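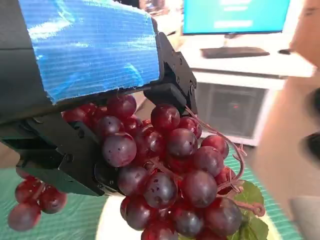

Subject: Re: [gunden-users] Fingers close further after protective stop reset (code 405)
From: Miltthorpe bench
To: gunden-users

We can reproduce this. It took most of an afternoon, and my first explanation was wrong, so I'll give the order in which we found things.

Setup: two-arm station, Gunden gripper controller on the left arm, build 22, Ismail driver with the default config. The task is pick and hold on soft produce over a plate. We command finger position with a current ceiling. Commands go out at 100 Hz. The link watchdog is set to 2,000 ms, the value in the shipped file, which I had never looked at before this thread.

Symptom: code 405 is raised in mid-grasp, the arm stops, the gripper holds. So far that is what the manual says should happen. On reset the arm stays put as expected, but the fingers move inward before any new command is sent. With a foam block you would hardly notice. With grapes you get juice in the finger joints and a cleanup.

I first blamed the cable. On our arm it loops up over the wrist, and a loop like that pulls on the connector in some wrist poses. We moved the clamp and the rate of 405s dropped. The closing motion on reset did not change at all. The cable decides how often you get the fault. What the fingers do afterward has a separate cause, and the two should be tracked as separate tickets.

What happens, from the driver log and the controller trace side by side:

1. The link drops. The controller keeps the last position target and holds it.
2. The driver does not know the link is down until the watchdog runs out. Until then it keeps advancing its own closing ramp and puts every step in the send buffer.
3. The watchdog fires and 405 is raised. The driver stops the ramp but does not clear the buffer.
4. The operator resets. The buffer is flushed to the controller, and the newest target in it wins. That target is wherever the ramp had got to, which can be a good deal tighter than where the fingers stopped.

The current ceiling does not help in step 4. Reset reloads the ceiling from the controller's stored default, and the task value is sent only when the next grasp begins. There is a short window in which the fingers move with the stored ceiling in force. On ours the stored default was the factory one.

I consider this a safety fault. A reset must not cause motion. The natural thing to do after a stop is to reach in and free the object, and the station will let you do that with one hand on the reset.

Workaround we are running now:

- Shorten the watchdog to a few command periods. We see no false trips after the clamp was moved.
- Add a buffer clear to the fault handler, before the reset service is made available.
- After reset, read back the actual finger position and send it as the first target.
- Write the task current ceiling to stored memory at startup, so that a reload gives the same number.
- Hands out of the grasp area until the read-back target has been acknowledged. We added this to the bench sheet.

The third item alone removes the motion in every test we ran, but I would not rely on it alone. It depends on the read-back arriving before the flush, and I see nothing in the driver that guarantees the order.

The patch for the fault handler is small and I can post it if the maintainers want it against the May branch. I have not checked whether opening ramps do the same thing. They probably do, and then the risk is a dropped object.

The original message is quoted below for anyone who joined late.

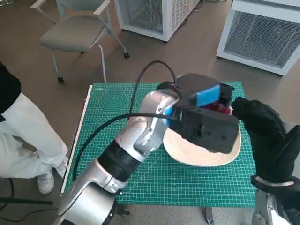 Ristalska wrote:
> We are getting 405 during grasp, a few times per shift.
> The stop itself is clean. After reset the fingers
> squeeze again with no command from our side. We have
> checked the task code twice and nothing is sent there.
> One operator had a glove caught, no injury. Arm power
> was on, reset was pressed from the panel.
> Is this known? Is there a setting for it? We have taken
> the station out of use until we understand it.

To the last question: there is no setting for it in build 22. I would keep yours out of use until at least the buffer clear and the read-back are in. If you can send the controller trace from the glove event, please include the part before the link drop, as the ramp start is what I need to compare with ours.

Miltthorpe bench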